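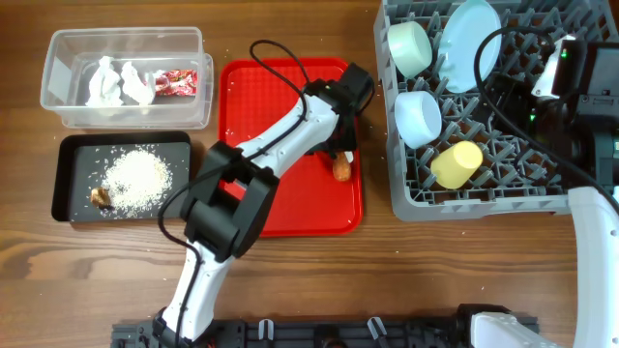

Brown wooden tabletop with a black tray and a clear container.

Joiner for wine rooms and cellar shelving, Prakovano workshop

Gentile is a small joinery company. We build shelves, doors and tasting tables for private wine rooms, and now and then for a restaurant. Our workshop is in Prakovano, behind the old dairy, and we are 13 people at present. We are looking for one more joiner to start in December.

The work

You will make racks and cabinets in oak, walnut and sometimes larch, from drawings which you receive from our office. Most rooms we are asked to fit are not straight. We have worked under stairs, in former coal stores and in one boat house, so you should be comfortable with templates and with walls that lean. The largest order this winter is a cellar for 1000 bottles for the Zukia guest house, with diamond bins on one side and single rows on the other.

About two thirds of your time will be at the bench. For the rest you travel with Sandro Piras, who leads the fitting team. Trips last from one to four nights, and the company pays the room and the meals. The cooling units are connected by an outside electrician, but you must leave the right openings for the air, and you must understand why a door seal matters.

What we ask

You have finished training as a joiner or cabinet maker, or you have at least three years in a similar job. You can read a section drawing without help. You have a driving licence for a van. Spoken English or Italian is enough, as both are used in the workshop every day. Knowledge of wine is not necessary. If you have used the Gulex cutting software before, please mention it, but we can also teach it in the first weeks.

What we offer

A permanent contract after a trial time of three months. We start at 7 in the morning and finish at 15.30, with a half hour for lunch. Work clothes and hand tools are given by the company, although many of us prefer our own chisels and you are welcome to bring them. Pay depends on experience and we will speak about it openly at the first meeting.

How to apply

Please send a short letter, your CV and photographs of two or three pieces which you made yourself. They do not need to be wine furniture. Write to Renzo Greco at the workshop office, or leave the papers with him in person before 14.00. Chosen persons will be invited for one paid day at the bench, so that both sides can see how the work goes. We answer every letter, but please allow us two weeks.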